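The Long Road to a Small Budget

Ask anyone in Prillutbridge what the town's economy runs on and you will get a different answer at every table in the café (I tried it, and drank far too much coffee in the process). The older folks say wool, though the last mill closed long ago. The younger ones say the ring road. And up at the offices of Hegarty, the little advisory firm above the pharmacy, they will tell you it runs on 246 businesses, most of them so small that the owner does the books at the kitchen table after supper.

Hegarty has been giving those owners advice for six years now, and I have to say I was charmed by how plain the advice is. The firm's economists came home from bigger jobs in bigger cities, and you might expect charts. What you get is a pot of tea and a long conversation about when your customers pay you. That last part matters a great deal! A shop can be full every day and still come up short in March, when the insurance and the supplier bills land together.

Last spring the firm started a program called Bendent, which lends modest sums to tide people over those thin weeks. It set out to reach 100 businesses and ended up with 200 applications, so the staff spent a good many evenings reading. Some of the requests were for less than the price of a decent refrigerator. 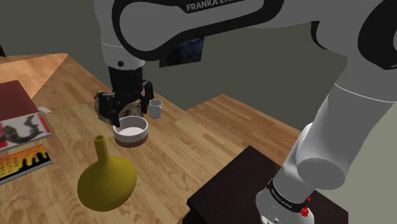

What Verkstead Did Differently

Twelve miles down the valley, Verkstead went another way. The town council there put its money into one shared office, where any business can drop off its invoices and have somebody else do the chasing. I was doubtful, I admit it, having chased a few invoices myself and knowing how personal it gets. But the bakers and roofers I talked to seemed relieved to hand the job over, and one of them told me she had started sleeping properly again.

Whether the two towns will ever join forces is a question that makes people on both sides smile and change the subject. There is an old quarrel about a bridge, and I was given three versions of it before lunch. Hegarty would like to open a desk in Verkstead next year, if the rent is right.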